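Magazine > Essays > Opinion

This site uses cookies to remember your settings. By continuing to read you accept our cookie policy. [Accept] [Manage]

Pay the Slush Readers

17/04/2022

Most literary magazines in this country are read, before anyone else reads them, by people who are paid nothing. They go through the open submissions, the pile everyone calls slush, and decide which poems and stories the editors will ever see. I did that work for two magazines over six years. I think they should be paid, even if the amount is small, and I think writers should want this more than anyone.

The first magazine I read for was Kernorach, a quarterly that has since gone to two issues a year. In my last December there we received 3,233 submissions for an issue that had room for 23 pieces. Those were split among the readers in batches of 100. A batch of poetry was usually three to five poems per submission, so a reader might have several hundred poems to get through by the end of the month, on top of a job and whatever else December brings.

I read my batches at night. I would like to say that the last packet got the same attention as the first, but it did not. By the end of a long session I was looking for reasons to stop reading. A typo in the first line would do it. So would a title I had seen too often, or a poem about a grandmother's hands, when I had already read four of those that evening. Some of those poems may have been good. I gave them a minute each.

No one at Kernorach ever complained about how I read, and I don't see how they could have. When you give your time away, the person receiving it has little standing to ask for more. An editor who pays can say that every submission gets read to the end, that two people look at each one, and that a reader who falls behind has to give the batch back. An editor who doesn't pay can only thank people.

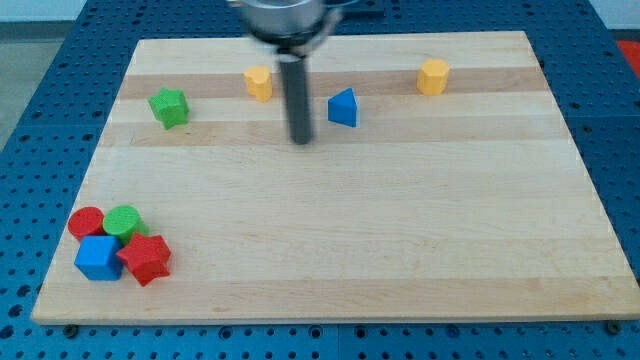
The other trouble is who ends up doing the reading. If the job pays nothing, it goes to people who can afford that, which mostly means graduate students, recent graduates with help from home, and retired teachers. I have been in the first group and have nothing against any of them. But they tend to have read the same books and taken the same kind of workshop, and they pass along work that sounds like what they were taught to admire. Magazines then print statements saying they want voices from outside the usual places. The statement goes on the submissions page, and the submissions go to the usual readers.

The common answer is that there is no money. For many magazines that is true in a general way, but it is worth looking at what the money is spent on. Pastau, the second magazine I read for, charged three dollars to submit. It took in more than enough that year to cover the submission software, and the rest went to a contest judge, who received $2,000 for picking a winner from ten finalists. The readers who had cut the field down to those ten received a contributor's copy. I don't blame the judge, who did what was asked. I do think that a writer who pays a fee assumes that some part of it goes to the person reading the work.

A few places have tried doing it differently. The Lavoie Review pays its readers fifty cents a submission, which works out to far less than minimum wage and which its readers seem glad to have. It closes to submissions once it reaches a fixed cap, sometimes within a week of opening. Writers grumble about the cap. I have missed it twice myself. But I have also had work turned down there with a sentence that showed someone had reached the second page, and I can't say that about many other magazines. Clasen, which is smaller, pays a flat sum per reading period and has dropped its annual prize to do it.

The cap is the part other editors dislike most. A large number of submissions looks good in a grant application, and a low acceptance rate looks good to writers choosing where to send. Both figures depend on taking in more work than anyone can read properly. I would rather be rejected by a magazine that took 600 submissions and read them.

There is an argument that slush reading is its own reward, that you learn to write by seeing what goes wrong in other people's work. I did learn from it. I learned most of it in the first year, and I went on reading for five more. Copy editors and designers learn on the job too, and magazines that can manage it send them a check.

I stopped reading for Pastau last spring. The email asking me to stay mentioned that they were short of readers and that the new reading period would be their biggest yet.

Get new essays by email twice a month. Enter your address to subscribe. You can unsubscribe at any time.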